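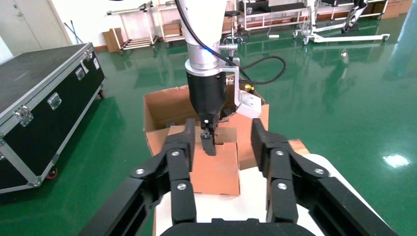

Small box in front, large box behind. The small one has its top flap partly folded open.

Boxes Inside Boxes: A Gallery With Complaints
2019-01-25

I have been writing about packing supplies long enough to distrust anyone who says they have a system. The sellers of cardboard have systems. So do the people who sell you labels, and the people who sell you the shelf to put the labeled boxes on. Nunow's catalog has a whole spread on what it calls nested packing, where every small thing goes in a small box and every small box goes in a large one. The spread runs to five pages and does not once mention that you are paying for cardboard twice.

So this page is a look at the small brown box and the larger brown box, with my notes under headings you can skip. There's one picture, up top. The gallery will grow if I find other boxes worth arguing over. I've kept the notes in the short form I use for the other galleries.

The small box
Light tan on the front, with a faint scuff mark. Sellers make a lot of noise about scuffs, and Clota will charge extra for a "presentation grade" carton that is supposed to resist them. I bought a bundle of those in September and had marks on most of them before I'd finished cutting the strap. A scuff on plain brown board doesn't bother me. It bothers me a good deal more on a box I paid a premium for.

The flap
A half-folded flap is the most annoying thing in packing. Open, you can reach in. Closed, you can stack. Partway, you get a piece of board in your knuckles every time you put your hand near it. The usual advice is to crease it backward until it stays. I've tried that on cheap board and on good board, and it springs up again either way, a little slower on the good stuff. Tape works. Tape also takes the top layer of paper with it when you pull it off, so decide how many times you plan to use the box.

The large box
Open, flaps up, and the rim they make is irregular, as it always is. I have never seen four flaps stand at the same angle without someone holding them. Hestesik sells plastic clips for this at 68 cents each, and you need at least four. I own a set. They hold the flaps down very well until you want to put something heavy in, at which point you lean on one and it shoots across the room.

The side walls
Tall walls look generous and they make you lazy. You drop things in, the bottom fills up with whatever was nearest, and the top third ends up as air and crumpled paper. Every packing guide I own says to fill the box to the rim for strength. Fine, but the same guides tell you to keep the weight down, and I'd like one of them to explain how I do both with books.

The white surface
A plain white surface under brown cardboard is good to look at and a nuisance to keep clean. Board sheds. Run a knife down one seam and you'll be wiping up tan dust for the rest of the afternoon. The Radulović packing mat, which is gray, hides the dust. It doesn't remove any of it, whatever the leaflet suggests.

Does nesting save anything?
I tested this at home with my own boxes, so take it for what it is. I packed a kitchen shelf's worth of jars and tins loose in one large carton with paper between them, then packed the same lot again in small boxes first. Loose took me 55 minutes. Nested took 61, and I had to leave out a jar of lentils that had fit perfectly well the first time. Nothing broke in either version, which tells you very little, as the carton never left the hallway.

The argument for nesting is that it's easier to find things at the other end. I'll allow that much. If all your fuses are in one small box and the small box is on top, you'll find your fuses. You'd also find them in a sandwich bag.

What I'd buy
One size of large carton, in plain brown, no grade. Small boxes I wouldn't buy at all. They arrive at the house on their own with every order, and the used ones fold just as badly as the new ones. Keep a stack flat behind a door and throw out any with a soft corner.

Corrections are welcome, especially from anyone who has found a flap clip that stays on. Please say which board you used it with and how many times you opened the box.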